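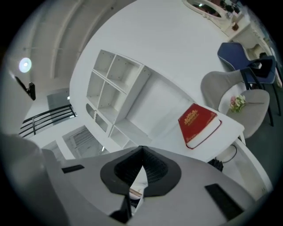 Figure 1. Thick red book with gold lettering on its cover, lying on a white table.

3.2 Handling and wear of cloth and board covers

The second part of the study looked at how bound volumes age when they are lent often. The Maneritz reading room supplied 400 volumes, all bound before the library changed its supplier to Bonwood. Of these, 175 had been lent in every year covered by the loan records. The rest had left the shelves less often and served as the comparison group.

Each cover was graded by two readers working apart, following the scale set out by Chaiyaporn and Ñahui in the pilot study. Spine, joints and corners were graded separately. Where the two grades differed by more than one step, the volume was graded again in March.

Wear at the joints rose with the number of loans in both groups. Stamped lettering did not follow this pattern: titles on the front cover (a typical placement is shown in Figure 1) kept their grade longer than titles on the spine. Shelving by the head of the spine may explain part of the difference, but the loan records do not allow this to be tested. Volumes repaired at the Rocha bindery were left out of the joint scores and are treated in Section 3.3.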